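How to Test Whether a Robot Arm Is Ready for Sorting Chores
Filtberg Automation Guides
Last updated 25/04/2020

Shops and care homes often ask Filtberg whether a robot arm can take over the small clearing-up jobs that fill the end of a shift: emptying a bin of mixed items, putting each one where it belongs, and starting again. The short answer is that some arms can do part of this work under fixed conditions. The procedure below allows a site to find out how large that part is before money is committed.

Before you begin

You will need an arm with a gripper, a bin with sloping sides, a firm table and a set of everyday items. Fix the bin to the table with clamps. A bin that shifts during the test will spoil the results, and the fault will look like a gripping error when the log is read later.

Choose items that differ in shape and stiffness. A bowl, a cup, a hairbrush and a plastic toy make a fair starting set. Avoid boxes of a single size, which most arms handle well and which say little about household work.

Step 1. Set the limits of motion

Enter the height of the bin floor and the position of each wall. Run the arm through its full path at low speed with the bin empty. Check that cables and hoses have enough slack at the farthest reach, and keep all staff outside the marked area while the arm is powered.

Step 2. Place the items

Tip the items in from a tray. Do not arrange them by hand. People tend to set objects upright and apart from one another, and a real bin is seldom so tidy.

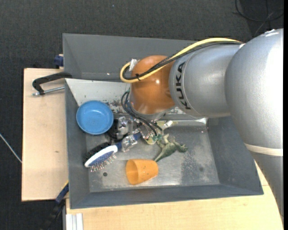 Step 3. Run the first set

Allow 100 attempts. Record each one as a clean pick, a dropped item or a miss. If the arm moves two items together, record that separately -- it matters a great deal when the goods are breakable. Return the items to the bin by tray after every 6 attempts.

Step 4. Extend the test

If the first set is acceptable, continue to 550 attempts with new items added. The Flinness trial sheet, supplied with this guide, goes up to 1000 and is intended for sites that plan to run the arm without a person nearby.

Reading the results

Shallow items lying against a wall commonly give the most trouble, as the gripper has little room on one side. Thin handles are easier to grasp but may turn in the grip. At our Holelcombe site, the Venter program was stopped in November after staff found that they were spending more time freeing stuck items than they had spent sorting by hand.

A site should count that staff time in full. Enter it in the last column of the sheet, beside the number of attempts, and keep the sheet with the maintenance records for the arm.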